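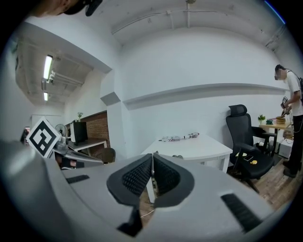

Bench Technician, Small Appliance Repair
Heltum Repair Workshop, Sullilbridge
Full time, permanent

Heltum repairs household appliances and sells reconditioned ones from a shop on the ground floor of the same building. We are looking for a bench technician to join the workshop team. The job is mostly coffee machines, stand mixers, vacuum cleaners and sewing machines, with some fans and space heaters depending on the season. The position is open now and we would like the new person to start in June.

About the job

You will report to Denise Gosling, the workshop manager. Work arrives through the shop counter, by mail, and from two contract customers, Yeoman and Plundero. Yeoman sends us returned vacuum cleaners that need testing and grading. Plundero runs office kitchens and sends coffee machines for scheduled service and for repair.

Each job comes to the bench with a paper ticket that lists the customer's description of the fault. You test the appliance, find the fault, write up what is needed, and pass the ticket back to the counter so that the customer can approve the price. Once it is approved, you do the repair, run the safety test and sign the ticket. You are expected to carry a job from start to finish wherever possible. If you get stuck, you ask.

Regular duties:

Diagnose electrical and mechanical faults in small appliances
Replace motors, switches, pumps, seals, belts, cords and heating elements
Descale and service coffee machines for contract customers
Carry out and record an electrical safety test on every appliance before it leaves the workshop
Order parts through our stock system and keep your own bench stock up to date
Grade returned vacuum cleaners using the customer's checklist
Speak with customers at the counter when a fault needs explaining
Keep your bench and the shared sink area clean

The workshop handled 3000 repair tickets last year. Coffee machines were the largest group, followed by vacuum cleaners. Sewing machines are a smaller part of the work but take longer per job, and we would be glad to hear from anyone who already knows them.

What we are looking for

You need at least two years of paid experience repairing appliances, power tools, office machines or something similar. A certificate in electronics or appliance repair is welcome and is not required. You should be comfortable using a multimeter, reading a wiring diagram and soldering. You should also be able to write a short, clear note that someone else can follow, as most tickets pass through more than one pair of hands.

You must be able to lift 31 pounds from the floor to bench height. A cart and a lift table are available for anything heavier. The job involves long periods at a bench, either standing or seated, and fine work with small screws and springs. Tell us if you need changes to the bench or the schedule to do the job and we will talk through them with you.

A driver's license is useful for the occasional site visit to a contract customer, but we can work around it.

Hours

The workshop opens at 8:00 a.m. and closes at 4:30 p.m., Monday through Friday, with a half-hour unpaid lunch. The counter stays open later and on weekends, and bench staff are not asked to cover it. Overtime is rare. When it is offered it is voluntary and paid at time and a half.

Pay and benefits

Pay is hourly and depends on experience. The range is given to every applicant we call, before the interview. We also offer:

Health and dental insurance after the first full month
Three weeks of paid vacation, plus public holidays
A starting tool allowance, and yearly replacement of worn hand tools
Work shoes and shop coats supplied
Staff price on parts and reconditioned appliances
A bus pass or a parking space in the rear lot

We pay for outside training when it is relevant to the work. Two of the current technicians took the sewing machine course this way.

Training and first weeks

New technicians spend the first two weeks next to Renato Quezada, our senior technician. You will begin with vacuum cleaners from the Yeoman contract, which follow a set procedure, and then move to customer repairs. Coffee machine service starts in the second month. There is a review with Denise at the end of the third month, when the probation period ends.

We do not pay by the piece and there is no daily target. Tickets do have due dates, and we expect you to say early if one is going to be missed.

About the workshop

Heltum started as a sewing machine dealer and added general repairs when the previous repair shop in Sullilbridge closed. The workshop is on the second floor and has an elevator. Parts are kept in a storeroom across the hall, which holds 2000 stocked items along with shelves of machines kept for salvage. There is a staff kitchen with a refrigerator, a microwave and more coffee makers than we need.

How to apply

Send a resume and a short letter to Denise Gosling, by mail or by handing it in at the shop counter in a sealed envelope marked "Bench Technician." In the letter, please describe one repair you have done that gave you trouble, and how you found the fault. Half a page is enough. There is no need to include references at this stage.

We read applications as they come in and will keep the position open until it is filled. Everyone who applies will receive a reply.

Applicants we want to meet will be invited to a conversation with Denise and Renato, followed by a paid bench trial of three hours. In the trial you will be given two appliances with known faults and the usual tools. We are interested in how you go about the search and what you write on the ticket. You may bring your own hand tools if you prefer them.

Questions about the work itself can be put to Renato at the workshop on any weekday between 2:00 and 4:00 p.m. Ask for him at the counter. Questions about pay, benefits or schedule should go to Denise.

Heltum is an equal opportunity employer. Applicants must be legally authorized to work in the United States. No agencies, please.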